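Shared Kitchen Refit and Household Stock, Zeserau House
Progress report to the Riltska Fund
Prepared by Farzana Herath, grant reporting. Reviewed by Tuncay Karakaya, site lead.
Date of report: Mon 19 March

1. Scope of this report

The grant covers the refit of the ground-floor kitchen at Zeserau House and the supply of everyday tableware for the people who use it. This report covers work on the counter unit, the tableware stock and the layout of items on the work surfaces. Plumbing and the extractor are funded separately and are mentioned only where they affect the schedule.

Work is grouped in the same order as the approved plan: tableware, counter unit, surface layout, budget, outstanding items. Section numbers do not match those of the previous report, which included a separate section on demolition. That section is closed.

2. Tableware

Tableware was ordered through Ukbridge and received in two deliveries. The specification asked for plain shapes in colors that can be told apart quickly when a table is being set or cleared. Matching sets were not required. Mixed colors were accepted at order stage on the understanding that replacements can then be bought singly, without reference to a pattern or a discontinued line.

Bowls, plates, mugs and flatware are now in use at the table. The table surface is white, and the stronger colors read clearly against it. Pale items are harder to pick out under the ceiling light, and Tuncay Karakaya has asked that the next order lean toward darker plates. Flatware was bought in more than one finish. Mixed finishes have caused no difficulty in setting or clearing, and the item is not being changed.
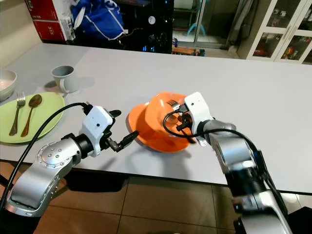

Figure 1. Orange bowl, green plate with fork and spoon, and gray mug on the white table.

Bowls are stored separately from plates. The first storage plan placed both on one shelf, which meant that a stack of bowls had to be lifted out to reach the plates behind. The revised plan gives bowls the lower shelf and plates the one above. Mugs remain on the open rail until the second shelf bracket is fitted. The bracket supplied was the wrong depth and has been returned to Avcı.

Chipped or cracked pieces are to be withdrawn at the end of each week and entered on the stock sheet. The sheet has been simplified to a single page with columns for item, color, fault and action taken. The earlier version asked for a purchase reference, and entries were often left incomplete as a result.

3. Counter unit

The counter unit has been installed and leveled. It has a flat white top and a plain white front, with a narrow blue-toned strip below the top. The strip was included in the approved drawing to mark the line between top and cabinet. Color approval was given from a sample before installation.

Leveling took longer than planned. The floor falls slightly toward the outside wall, and the feet on that side were at the end of their travel. Packers were fitted under 2 of the feet. The unit was then checked along its length and across its depth, and the readings were within the tolerance set in the plan. A second check will be made after the floor has been through one full heating season.

The front panel has a smooth finish and is wiped down with a damp cloth and mild detergent. Abrasive pads are excluded by the supplier's care sheet. A copy of the sheet has been placed inside the utility cupboard.
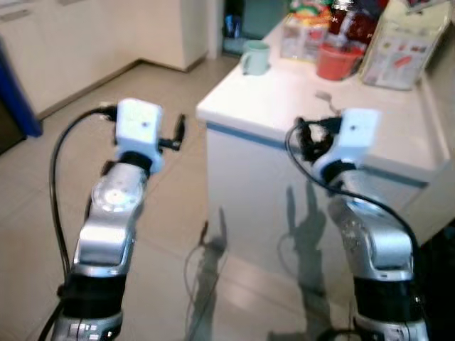 Can the counter top be used as a cutting surface?
Cutting boards are required at all times, as the warranty does not cover knife marks. Boards are stored upright beside the sink.

4. Surface layout

The plan sets aside the counter for drinks, cups and items in current use. Serving and eating take place at the table. The intention is to keep a clear working length at the front of the counter, with taller items placed toward the back.

The layout has been followed in part. Mugs and cups tend to collect on the counter during the day and are returned to the rail in the evening. A bottle is normally kept out with them. Placing the tall items at the back has reduced reaching across the surface. A low tray was considered to hold the cups together but was rejected, as it would have taken up the clear length at the front.

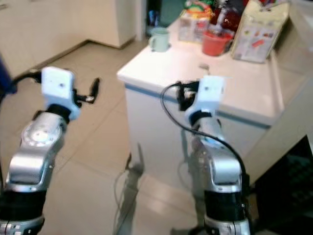

5. Budget

The amount released for this stage was 2,000. Spending on tableware and the counter unit is within that amount. The only unplanned cost was the packers and the additional labor for leveling, which has been met from the contingency line. The credit for the returned bracket has been requested and is not yet shown in the accounts.

No change to the total grant is requested. Farzana Herath will submit the invoices with the next claim.

6. Outstanding items

Shelf bracket: replacement on order from Avcı, delivery in 4 weeks. Mugs to be moved from the rail once it is fitted.

Darker plates: quotation requested from Ukbridge. Order to be placed if the unit price matches the first delivery.

Sealant at wall joint: one length to be cut out and redone. The existing bead has a gap at the corner.

Stock sheet: the new page to run for 7 weeks before review.

Second level check: scheduled for August, results to be sent to the Riltska Fund with the final report.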